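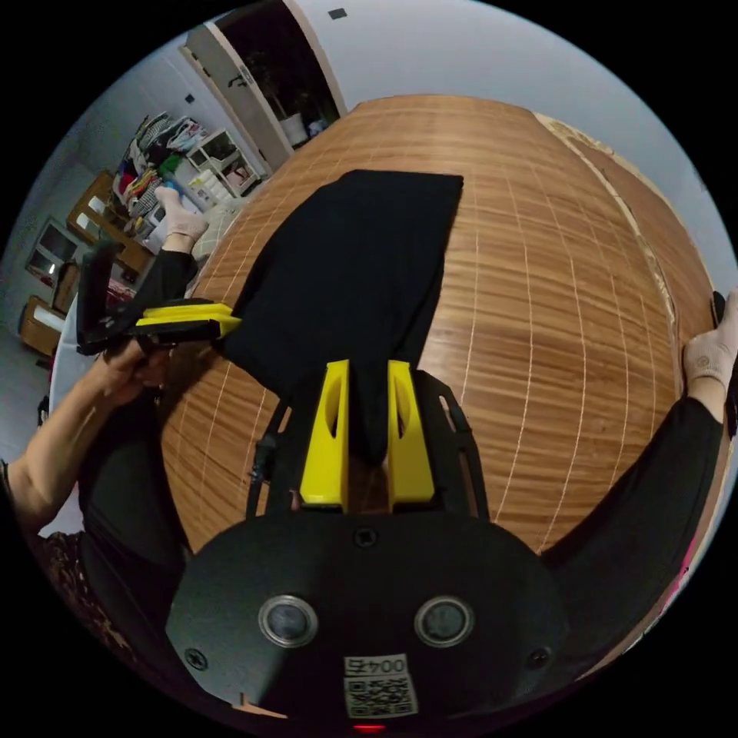
Black cloth on a striped wood table

How I Keep Black Cloth Napkins Black

I switched us over to black cloth napkins in November, mostly so I could stop staring at spaghetti stains on the white ones. Great plan! Except by spring half the stack had gone that sad brownish gray, and they looked like something you'd check your oil with. I've tried a lot of stuff since then (some of it silly), and what follows is the routine I've stuck with.

What you need

A mild liquid detergent, a mesh bag, cold water, and a box of black fabric dye if yours are already pretty far gone. I get my dye at the craft store over in Luddale for $5 a box. Cotton and linen take dye nicely. Polyester mostly shrugs it off unless you buy the kind made for synthetics, so check the tag before you spend anything.

Wash them cold and inside a bag

Fading in the wash is partly dye coming out and partly the surface getting roughed up, and the roughed-up part is what fooled me for ages. All those tiny broken fibers catch the light and look gray. So I shake off the crumbs, put the napkins in the mesh bag, and run them cold on the gentle cycle with other dark things. No towels! Towels are lint machines. I also use less detergent than the cap tells me to, because dried soap leaves a chalky film that looks exactly like fading.

Greasy spots get a dab of dish soap before the wash. Pat it in with a fingertip and leave it for a few minutes. If you scrub, you'll get a pale patch, and then you'll have a clean pale patch forever. Ask me how I know.

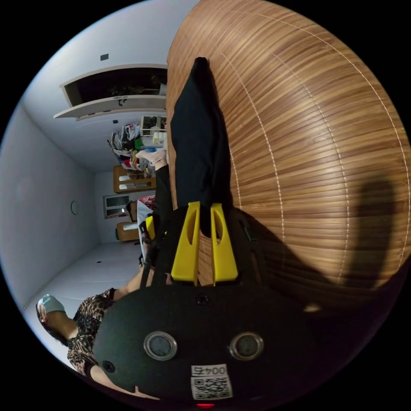
Dry them in the shade

I hang mine on the rack in the hallway. Direct sun will bleach black cotton surprisingly fast, and a hot dryer isn't much kinder. If they come out stiff, five minutes on low with no heat loosens them right up. Iron them on the wrong side, while they're still a little damp, or you'll get those shiny marks along the hems.

Re-dye when they need it

Weigh the napkins dry and go by the chart on the box. Mine said to use double for black, and I'd believe it. Wet the napkins first, keep them moving in the pot the whole time (this is the boring part, put on a podcast), then rinse until the water runs clear. Wash them by themselves the first time or two. I skipped that once and now own a lot of gray socks.

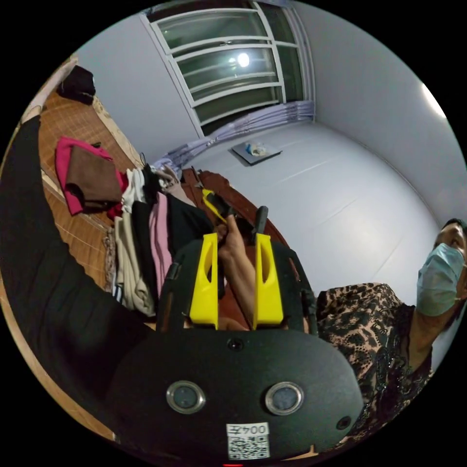 One reader wrote to say that vinegar in the rinse never set the dye on her cotton napkins, and that a proper dye fixative did the job in one go. I've since switched to fixative too, and I save the vinegar for salad.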